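Module 4 – Tri des déchets de cuisine et de table
Support de cours, établissement Citmont
Responsable de l'enseignement : Nosipho Jacobs

4.1 Objet de la séance

La présente séance porte sur la séparation des biodéchets et des emballages souples en fin de préparation. Elle complète le module 3, consacré aux contenants rigides, et suppose acquises les définitions qui y figurent. Les étudiants se munissent du cahier d'exercices remis au mois d'août.

4.2 Déchets mélangés

Un même plan de travail réunit souvent des résidus de nature différente. L'épluchure d'agrume relève des biodéchets : elle est retirée en premier, avant toute manipulation des sachets, afin que le film ne retienne pas de fragments organiques. Les composteurs de petit volume n'en reçoivent qu'une part limitée – voir l'annexe B.

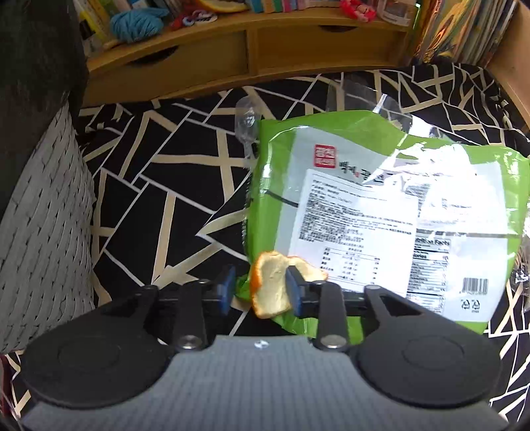 4.3 Emballages souples

Les sachets imprimés, y compris ceux dont l'étiquetage est rédigé en coréen ou en anglais, suivent la consigne locale applicable aux films. La liste des ingrédients et le tableau nutritionnel ne renseignent pas sur la filière ; seul le marquage relatif au matériau est pris en compte. En l'absence de marquage lisible, le sachet est mis à part et signalé sur la fiche de tri.

4.4 Travail demandé

Chaque binôme rédige une note de 2 000 signes au plus décrivant l'ordre de tri retenu pour un repas complet. Les notes sont remises à Iulian Mihăilă, salle 175, avant 16 heures.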